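Jurnley Road Owners Association
Minutes, regular meeting, Oct 9, 2021

Called to order 10 min late. Quorum met, 34 lots present or by proxy. Minutes from last time approved, one fix: culvert is on the Yadav parcel, not next to it.

Driveway permits
County now wants a driveway permit before it will take a building application. Used to be same time. Three owners caught by this already. Fee is $775, not refundable if you change the location after. Advice from the desk: flag both sides of the driveway at the road before you send in the form, the inspector won't call ahead.

Septic
Lots below the ditch need a new perc test if the old one is from the prior owner. State form, goes through county first. Discussion of whether the tests can be done as a group. Zito Excavating will quote for it if we get five or more lots. Sign up sheet passed around, four names so far. Need one more.

Well on the shared lot
Driller hit water at 608 ft. Deeper than hoped. Casing is in, pump is not. Owners on the shared well agreement to get a revised split by mail. Question from the floor about a storage tank instead of a bigger pump. Tabled, need real numbers.

Break, 10 min.

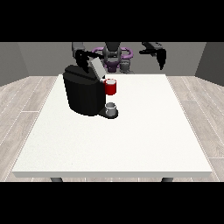
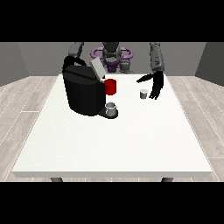
Back to order.

Addresses
Long discussion. No address without a building permit, so no package delivery and the power co-op won't open an account. Co-op will accept parcel number plus a map if the owner comes in person. Bring the deed. Fire district wants lot numbers posted at every gate either way, reflective, 4 inch minimum. Motion to buy the signs in bulk, seconded, passed, 2 opposed.

Road
Grading on the Kadham end put off again, contractor's machine is down. Washboard is bad from the cattle guard to the top of the hill. Motion to get a second bid, passed. Snow: same plow as last year, same rate. Please dont park trailers in the turnaround, he will not plow around them.

Old trailer on the north lot
County letter recieved. Counts as an unpermitted dwelling as long as it's hooked up to the septic. Owner will disconnect and cap the line, then ask for storage status. No action needed from us. We asked for a copy of the county's reply when it comes.

New business
Gate code changes on the first of the month. Will go out by text, not email.
Request to allow shipping containers as sheds. Covenants don't say. Check with county on whether they need a permit, back on the agenda in March.

Adjourned. Next meeting same place, dues envelopes at the door.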